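Re: [porness-users] planner refuses start state after texture randomization

Li wrote:
> Since the July update the planner throws "start state in collision" on 259
> of 500 seeds. Arm is nowhere near anything. Is the checker broken?

The checker is fine. Your scale isn't. Porness randomizes the visual mesh and the collision mesh from two separate draws, so they can disagree by a factor of 6 and nothing complains. I dumped one of the failing seeds from the Trutbridge branch:

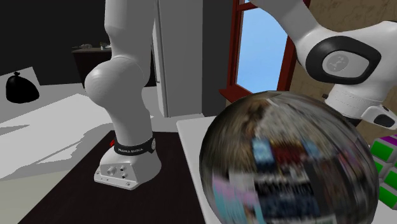

Failing seed, rendered view. Sphere in front, puzzle cube behind it.

Set share_scale to true and rerun — the textures will still be hideous, but that's a feature, according to the docs.

If it still fails after 2 reruns, send me the log and skip the video.

-- 
Flurkinbridge sim tools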